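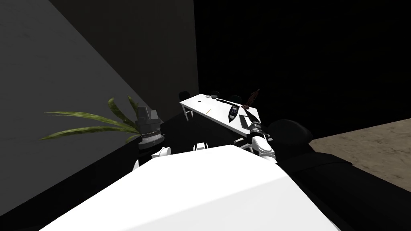
Kernden Oral Sample Kit, 50-pack

Spit is free. Getting it to a lab in the same state it left the mouth is where the money goes, and this is the part we sell.

The Kernden kit is a saliva and tongue swab set for research groups studying oral bacteria. Each pack holds 50 individually sealed kits. It is sold for research use only. It won't diagnose anything, and it has no opinion on your flossing.

In each kit
Funnel and collection tube, 2 mL fill line
Tube of preservative, screw cap, blue
Tongue swab with a snap point
Two barcode labels, plus a spare for the one that ends up on somebody's sleeve
Absorbent sleeve and return pouch
Instruction card, one side only, large type

The card used to be a folded leaflet of eight panels. Viola Fiore, who looks after our instructions, watched people use it and found that most read panel one, skipped to the drawing on panel five, and then drank a glass of water, which was the one thing panel two asked them not to do. The new card puts the water line at the top in letters you could read from across a kitchen.

How it's used
Nothing to eat, drink, chew or smoke for 30 minutes before. Coffee is a drink. Gum is chewing. Mouthwash is out from the night before.
Spit into the funnel until the liquid, and we do mean the liquid, reaches the line. Foam doesn't count, however proud of it you are.
Swap the funnel for the blue cap, tighten until it clicks, and turn the tube over ten times.
Swab the middle of the tongue for 15 seconds. Going further back is allowed but most people regret it.
Snap, cap, label, pouch.

Most people finish in under ten minutes. Dry mouths take longer, and thinking about lemons does help.

Storage
Once mixed with the preservative, samples keep at room temperature for 60 days. Unused kits keep for 24 months from the date on the carton. Please don't freeze unused kits. The tubes can take it but the caps sulk and may leak later.

Tube sizes and racks
The collection tube fits Bianchini 50-position racks and the standard Trornus tray. It also fits the older Huvitz rack if you take out the foam insert, which you were probably going to lose anyway. The swab tube is shorter and will rattle in all three.

Choosing between this and the Kernden Basic
The Basic has no preservative and no swab. It's cheaper, and it's fine if your freezer is down the hall from your volunteers. If your samples will spend a long weekend in a mailbox in August, buy this one.

Ordering
KO-713, carton of 50 kits: $900
KO-713-B, swabs only, bag of 50: see price list
Custom barcodes: free on orders of four cartons or more, otherwise a setup fee applies

In stock items ordered before 2 p.m. ship the same day. Unopened cartons can come back within 30 days. Opened ones can't, and used ones really can't.

What customers ask about most
Can the tube be used for blood? No.
Can children use it? From age six, with an adult holding the funnel and a towel nearby.
Is the preservative safe to swallow? It isn't meant to be swallowed. The safety sheet is packed in every carton, under the lid.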